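Werkarer Planner 4: the long way to a plate of pancakes

By Bouchra Ragab
March 28, 2026

Print this review | E-mail this review

I have been using Werkarer's motion planner since August, which in planner years makes me a grandmother. Version 4 promises fewer knobs. It has 32, and I miss the ones they took out.

Setup is painless if you already own a tidy robot model and a free afternoon. The importer ate my arm file without complaint, then put the gripper on backward. There is a checkbox for this. It lives under "Advanced," next to the font size.

The planning itself is good, annoyingly so. I ran 1334 requests in a simulated kitchen and got a usable path for over 100 of them before the first failure, and that one was my fault for asking the elbow to pass through a counter. Paths are short and smooth, and the replanner no longer panics when a target moves. Version 3 used to wave the arm around like someone hailing a cab.

The collision viewer is less lovable. It paints every near miss the same red, so a brush with a faucet and a proper crash look alike, and the log tells you which one you had in a font meant for ants. Tekley's free viewer does this better. I keep both open and feel disloyal.
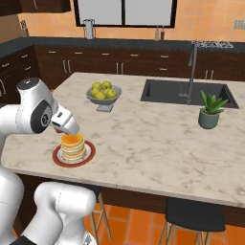 Can the planner run without the collision viewer open?

Planning and checking both happen in the background process, so the viewer can stay closed. Start it with the headless flag and read the results from the log file.

The manual covers that on its last page, after the license terms. Support answered my two e-mails politely and told me to read it.

Related reviews
Allico Grasp Toolkit
Tekley Scene Viewer
Badawi Calibration Suite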